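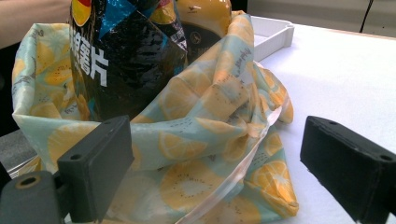
Kojo Asamoah wrote to us after the last report that the girls' team in Kurville trains well but plays too few real matches, and he asked what we will do with the second half of the grant. His question was fair, so I begin this report with it.

Veno Youth Football, progress report to the Marikar Fund
17 June 2020

Matches
Between December and the stop in March, the girls' team played 7 matches. They won two, drew one and lost four. The boys' under-14 team played 12 in the same period, because their league was already organized before we received the grant. For the girls there was no league on our side of the river, and every match had to be agreed by telephone with the other club. Two clubs canceled late and one field was frozen. When play is allowed again, we want to join the small-sided league in Grudus, which accepts teams with nine players. The entry is paid already and they keep our place.

Players
We have 171 registered players at the moment. In the grant application we promised 160 by the summer, so this target is reached. I must say that the number includes children who registered in winter and trained only a few times before everything was closed. I will know in the fall how many of them really stay.

Training during the closure
The coaches sent exercises to the families two times per week. Mostly these were ball control, passing against a wall and short runs. The younger groups answered more than the older ones. From the under-16 group we received very few replies, and their coach now calls the players one by one. Small group training started again this month — without contact, and with separate balls for each group.

Money
We have spent 60 percent of the grant. The biggest costs were field rent and the two portable goals. The old goals were too heavy to move safely and we gave them back to the town. The travel money is almost not touched, and I ask your permission to move a part of it to the coaching course. Three of our assistant coaches still have no license, and the course is now offered online at a lower price. The exact amounts are in the table which I sent separately.

Open points
The lights on the Kurville field are still not repaired. The town has promised it twice. Without lights we lose the evening hours from October, and the under-16 group would have to train in the school gym, where the ceiling is low. I will write to you as soon as I have a date from the town.

We use cookies to improve your visit. Accept all | Settings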